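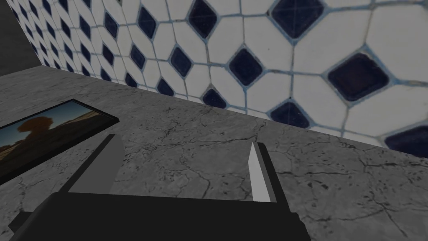

Marcelle Langlois
Desk editor, Riviere Defense Brief

Stringers wanted, border and coast

We need 3 stringers for the spring exercise season. Start in May, sooner if you can. Freelance, paid per piece, expenses on top (keep receipts, accounts is strict).

The beat: reserve call-ups, coast guard funding, troop housing, the row over the Clestley training range. Plus whatever the ministry drops at 6 p.m. on a Friday.

What we want from you
Clean copy, fast. 30 minutes for a news brief, longer for a feature.
Two years covering defense, security or foreign affairs. Local paper is fine.
A second language from the region. Tell us how good, be straight about it.
Own laptop and phone. Car helps a lot around Draltness, buses are bad.

Press accreditation: we do the paperwork but you have to send ID early, it takes for ever. No former contractors on stories about there old employer. Active duty, sorry, can't use you.

Not a war zone job. If that changes we talk first, and insurance gets sorted before anybody travels.

To apply
Three clips, a short note on who you are, and one story idea we haven't run. Check the archive before you pitch, we've had plenty on the Zokham radar site already. No cover letter. Links ok, PDFs better.

Put ref 1716 in the subject line or it goes in the wrong inbox. Send to Agathe Chauvin on the news desk, adress is on the contact page. She does first calls, 25 minutes each, by phone. Short editing test after that, paid.

Open until filled. We read as they come in.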